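About us

Stevel is an independent wealth management firm. We look after savings, pensions and investments for private clients, family trusts and a small number of charities. The firm is owned by the people who work in it and has no parent company.

Our history

The business began as the trust department of Stumurach, a family merchant house that traces its own records back to 1723. When Stumurach gave up its private client work, the staff in that department bought it and took the Stevel name. Several of the families we act for today were clients of the old department, and we still hold their early ledgers in the strong room at Fasness House.

In June we completed the purchase of Hao, a pensions advice practice we had worked alongside for many years. Hao clients keep the same adviser and the same telephone number. Their annual statements will change to the Stevel layout at the next renewal date, and a separate letter explains the new account references.

Our people

There are 19 of us. Of these, 11 are qualified advisers and the rest work in administration, compliance and client accounts. Each client has a named adviser and a named administrator, and you will be told in writing if either of them changes.

Darren Haworth is Managing Director. He was previously head of the trusts team, and before that he worked in the private client department of a regional bank, where he dealt mainly with farming families and owner-managed businesses. He sits on the investment panel and continues to advise a number of clients himself. He is a trustee of two local charities and coaches junior hockey.

What we do

We give advice on retirement income, inheritance planning, the running of family trusts and the investment of lump sums, for example after the sale of a house or a business. We do not offer mortgages or general insurance. If you need either, we can give you the names of firms to speak to and we take no fee for doing so.

Portfolios are managed in house by the investment panel, which meets every fortnight. Most clients hold a mixture of shares, bonds and cash. We write to all clients twice a year with a valuation and a short commentary, and almost 100 of them also come in for a review meeting each spring.

Fees

Our charge is a yearly percentage of the money we manage for you, taken quarterly in arrears. There is no charge for a first meeting. Trust administration is billed by time, and we agree an estimate before any work starts. The full scale of charges is available from reception or by post.

Visiting us

Our office is on the first floor of Fasness House, and there is a lift from the side entrance. Parking is behind the building and spaces can be reserved when you book. Meetings are by appointment, and we can come to you if travelling is difficult.

Page last reviewed 19 July 2019.

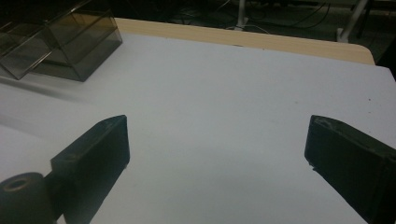
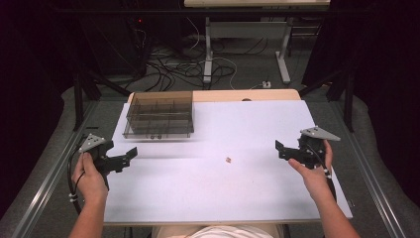 Black grippers at a white tabletop, close up in the first picture and held in both hands in the second.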